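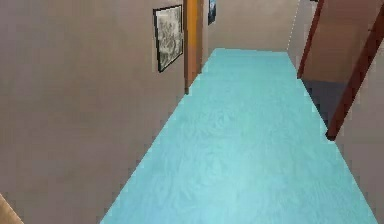 Right, budget thread, as I promised Mieke I'd write this down somewhere instead of ranting at her over lunch. We're a tiny team trying to get a little wheeled robot to find its way round an ordinary house, and we've got one pot of money to do it with. Buckle up, it's mostly spreadsheets.

Where we are: all the driving so far has been in simulation. Hallway, doorway, dining room, back again, over and over. It costs us electricity and my patience. The question for this year is what we buy first when we start spending on real kit.

The quote that kicked it all off came from Tredau. €3648 for one mobile base with the battery, charger and a bumper kit. No depth camera! No spare wheels! I read it three times looking for the camera.

Walid's first reaction was "great, let's get two". Walid does not fill in the purchase forms.

(I love Walid. He's also the one who got the simulated house running in the first place, so he gets to say these things.)

My own first plan was the opposite. Buy a proper workstation from Garg, run loads more simulated trips and put off the robot until January. Very sensible, very dull. Rianne said it sounded like a plan by someone who's scared of carrying a robot up the stairs. Fair.

So we sat down and made ourselves answer one question: what's stopping us this week? Not next year, this week. And it's the machine we've got. One long batch takes 19 hours and if it falls over in the night you find out at breakfast. I've started checking it before I put the kettle on, which can't be good for me.

Long plain corridors are a pain, by the way. Bare wall, bare wall, bare wall, and the robot's idea of how far along it has got goes all woolly. A picture frame or a door frame helps it no end. I now have strong feelings about people who don't hang anything up.

That matters for the money. If cameras alone get muddled in a hallway, do we pay for a laser scanner as well? Virnitz do a small one that would sit nicely on the Tredau base. It would also eat everything I'd set aside for spares. Argh.

Hanneke's suggestion, and I wish I'd had it first: add the scanner in simulation before buying it. Run the same trips with and without, look at where it gets lost, and only then ask for the money. Costs us a few days. I'd been about to send the order! 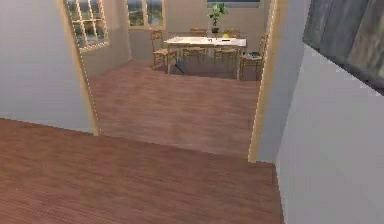
Dining rooms are the other thing. The doorway itself is fine, nice and wide, it sails through. Then it meets a table with chairs all round it and suddenly there are legs everywhere. A scanner sees at one height only, so a chair is a handful of thin little posts as far as it's concerned, and the tabletop doesn't exist.

Which is why I've stopped thinking of it as camera OR scanner in the spreadsheet. It's one line now, called "seeing things", and it has to cover table edges, chair legs and stuff left on the floor. If the scanner trips go badly round the furniture, that line goes on a second camera mounted low down.

Shiny floors get their own note. A glossy wooden floor with light coming across it is lovely to live with and a nuisance for some depth cameras. Ours behaves itself in simulation, but I don't trust that one bit, so I've asked for a loan unit before we commit. Kutness said they'd lend us one for a fortnight if we pay the postage. Thank you Kutness, you've saved me a very awkward meeting.

Things I forgot in the first version of the budget, for anyone doing the same sum: delivery. A second charger. Insurance for taking it into someone's home. A trolley. Tape. So much tape. Somebody's time to sit with it while it drives, and that one is bigger than all the others put together.

Willy looks after the money here and his rule is 15 per cent held back on anything with a battery in it. I argued. Then I remembered the last battery we bought and stopped arguing.

Current order of spending, as of tonight, 18 June 2023 (yes, I'm doing this on a Sunday, don't tell my mum):

First, more memory and a bigger drive for the machine we already own. Cheap, boring, lets us stop babysitting the long batches.

Then the scanner comparison in simulation, with the Kutness loan in the same fortnight if we can manage it. No purchases at all during that bit. I've written NO PURCHASES in the calendar in capitals and looked meaningfully at Walid.

Then ONE Tredau base. Just the one. If we get to January and it's been driven every week, we talk about a second. If it's been sat on a shelf, we've saved ourselves a fair bit of money and a shelf.

The Garg workstation is parked. I'm a bit sad about it, it was a very handsome workstation.

Still stuck on: do you buy the maker's service plan or put the same money aside and fix it yourselves? Tredau want you to sign up for 3 years at the start and I can't tell if that's normal. If you've had one of these bases in real use, please shout, I'd love to know what broke first.

Mieke has just replied to say she never asked me to write this down, she asked me to stop talking about it. Noted. Spreadsheet template going up tomorrow once I've taken the rude comments out.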